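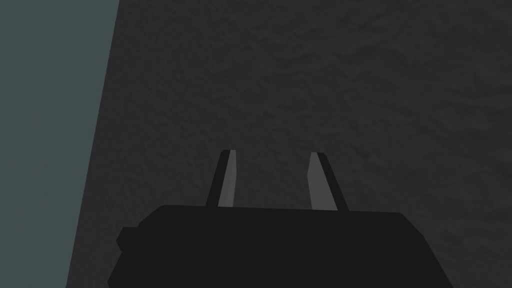
Rendered view: gripper and dark textured surface

Week 2, naval history. I'm starting with the Griner, a supply ship I love far too much! She carried 38 officers and 970 sailors, and most of what we know comes from Despina Bošković's letters home.
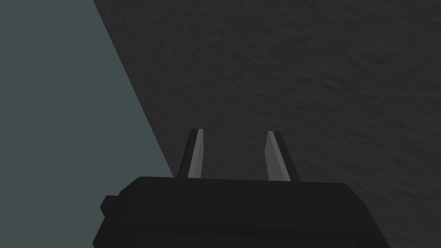 Gripper from behind, computer render

Read the June letters first — they're short, and the one on the coal strike is a gem. Skip the Morris appendix (typos everywhere).

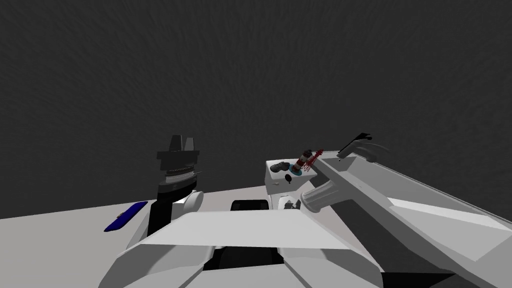 Pale tabletop, dark gray backdrop, simulated

For the essay, 1000 words, pick one letter and tell me who it was written for. 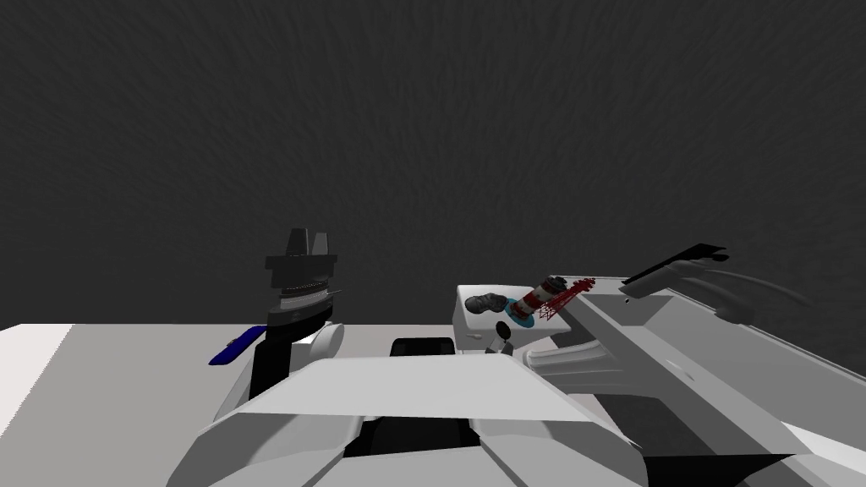
Rok Yordanov's chapter on shore leave helps with that, and it's on reserve under Skondar.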